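Does Anyone Read the Sticker? My Year 11 design project
Gayan Ranasinghe

So my question was pretty simple: do people notice warning labels, or do our brains just delete them? I got the idea at my uncle's place in Welley, when I realised I'd used his mower for years and couldn't tell you one thing on the label (there are heaps of them, I went back and checked!).

I made two versions of a label for a pretend kettle called the Trudow. One was all words. The other had a big symbol and hardly any words. Then I asked 18 students and 13 adults to look at the box for as long as they liked, and afterwards they had to tell me what it warned about.
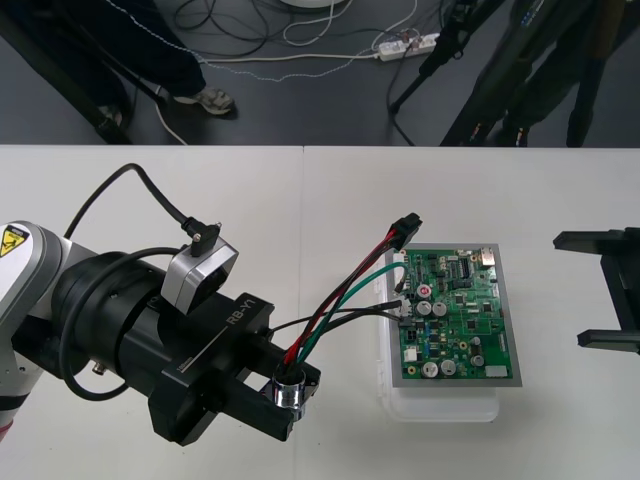

Colour was the bit I got most into. I tried my symbol in red, blue and yellow, and yellow with black won easily, even with my nan, who hates yellow. Once you start looking for that combo you see it all over the place, like the little triangle on the white and silver arm in the photo, which has a black pictogram and doesn't need any words to say "careful". My own triangle went through a lot of ugly drafts before Ms Groen said it stopped looking like a pizza slice.

The symbol label did way better with the students. The adults were harder to read, and 2 of them argued with me about whether kettles need labels at all. If I did it again I'd test at the Rostness market, where you could probably get 70 people in a morning, and I'd print the labels bigger. My printer at home is shocking.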